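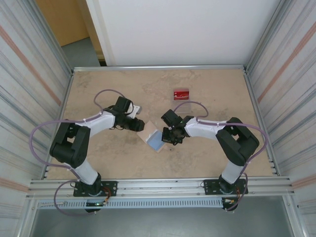 Two arms at the front edge of a beige, mottled tabletop

Holeck Stedlow Bonded Thread
Polyester sewing thread for small leather goods

Item group: Threads and cords
Maker: Holeck
Range: Stedlow
Put-up: 600 m spool or 3000 m cone
Minimum order, cones: 2 per color
Minimum order, spools: none

Overview

Stedlow is a continuous filament polyester thread with a bonded finish. It is made for wallets, card holders, pouches, key cases, watch straps and similar work in light to medium leather. It runs on flatbed and cylinder bed lockstitch machines and can be used for hand stitching in the heavier size. The twist is Z, left, final. Stedlow is not recommended for chainstitch machines.

The bond is a clear resin applied after dyeing. It holds the plies together at the needle and gives the stitch a firm, slightly rounded look. There is no wax in the finish. Customers who want a waxed thread for saddle stitching should order the waxed cord listed under hand sewing supplies.

Sizes

Fine. For turned edges, linings, slot dividers and topstitching on thin leather. Supplied on spools and cones.
Medium. The general size, suited to most wallet and card holder construction. Supplied on spools and cones.
Heavy. For straps, handles and tabs, and for decorative lines that are meant to be seen. Supplied on spools only.

The same size is normally used in needle and bobbin. Where the inside of the piece is lined and the stitch tends to lock high, fine in the bobbin under medium in the needle is an accepted combination. Heavy should not be paired with fine.

Technical data

Fiber: 100% polyester, continuous filament
Construction: twisted and bonded
Finish: lubricated for machine sewing
Colorfastness to rubbing: tested dry and wet on each dye lot, results on request
Shrinkage: low, no preshrinking needed
Resistance to mildew: good
Resistance to strong alkali: limited
Winding: parallel on spools, cross wound on cones

Strength and elongation figures are given on the lot sheet packed with each cone. Spool customers can request the sheet by quoting the lot number printed inside the core.
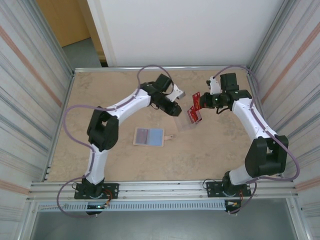
GRATOMCOMBE, July - The Gratomcombe warehouse has moved all Stedlow cones to the new core with the wider base. The thread itself is unchanged. The new core fits standard cone pins, but it sits lower on the stand and the guide eye should be checked before the machine is started. The eye must be directly over the center of the cone. Old and new cores will ship side by side until the old stock is used up, and we can't sort orders by core type.

Needle selection

Use a leather point where the stitch is meant to slant or where the leather is dense. Use a round point where leather is sewn to a woven lining and a straight stitch line is wanted. Go up one needle size if the bond begins to peel or if a white powder collects at the needle eye. The powder is bond residue. A small amount on the throat plate at the end of a shift is normal and can be brushed off.

Shredding a short distance above the needle is more often a burr than a thread fault. Check, in this order:

Needle tip and eye
Hook point
Throat plate hole
Check spring and take-up lever
Thread guides, for worn grooves

Tension should be set with the pressure foot down and the full thickness of the piece under it. Tension set on a single layer will be too low at the folded rim and the bobbin thread will show as dots. On thin leather the opposite happens, and the line puckers. Makers who sew both on one machine should keep a marked setting for each.

Stitch length

Short stitches look neat on small goods but perforate the edge. With a leather point the cuts can join along the line, and the edge will tear under a light pull. Test on an offcut from the same hide, folded and glued the same way as the piece.
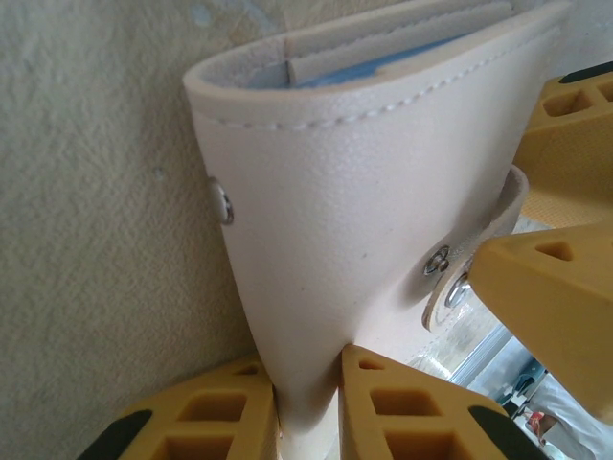
Cream leather pouch, pale stitching below the rim, light blue lining

Backtacking

Bonded thread holds a knot poorly compared with an unbonded one. Backtack at both ends, pull the needle thread to the wrong side, trim, and seal. Ends can be melted with a hot tool. Keep the tool off coated leather, which marks at a lower temperature than the thread melts. On very light shades the melted end dries a little darker than the line, so it belongs on the inside or under a flap.

Colors

The Stedlow card carries the full range on wound samples. Printed color charts are not supplied. The light neutrals are:

Chalk
Ivory
Cream
Pale sand
Pearl gray

Chalk has an optical brightener and will look blue against natural leather under shop lighting. Ivory and Cream do not. If the leather is itself an off-white, order the card and compare it with the hide in daylight before buying cones. Returns are not accepted on opened cones where the only complaint is shade.

Each dye lot is matched to a master held at the mill. Lots may differ slightly. Orders for one color are filled from one lot wherever stock allows, and a split is noted on the packing slip. For a repeat order, quote the previous lot number and we will check the shelf.

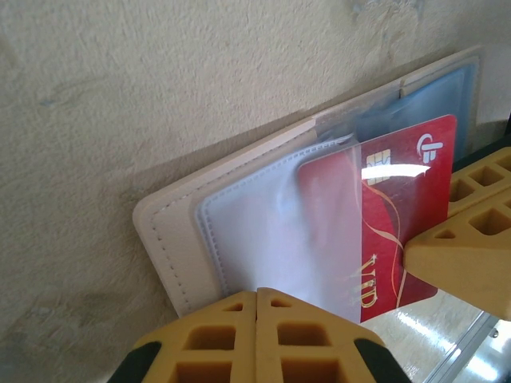
White leather card holder, clear sleeve, red card partly inserted

Use with plastic sleeves

Card sleeves in soft plastic can be sewn with Stedlow fine or medium. Use a round point and a long stitch. A smooth metal foot will drag on the plastic; fit a roller foot or a non-stick foot. Do not iron the finished piece.

Plasticizer in some soft sleeve films can migrate into the bond over time and leave it tacky. It has no measured effect on strength, but the line may pick up dirt. Send a film sample if in doubt.

Storage

Keep in the bag until needed, out of direct sun and away from heaters. Cones should stand upright. Thread that has been stored cold should be left in the sewing room overnight before use. There is no expiry date, though lubricant dries out slowly and old stock may need silicone at the guide.

Ordering

Item 550 F - Stedlow Fine
Item 550 M - Stedlow Medium
Item 550 H - Stedlow Heavy, 600 m spool only

Add the color name and the put-up in meters after the item number. Trade orders from Ireland are handled by Ní Chonaill, who hold the light neutrals and black in medium and can bring in other shades with the monthly shipment. All other orders ship from Gratomcombe.

Related items

Stedlow sample card
Prewound bobbins, medium, black and cream only
Leather point needles
Waxed cord for hand sewing
Thread stand, two cone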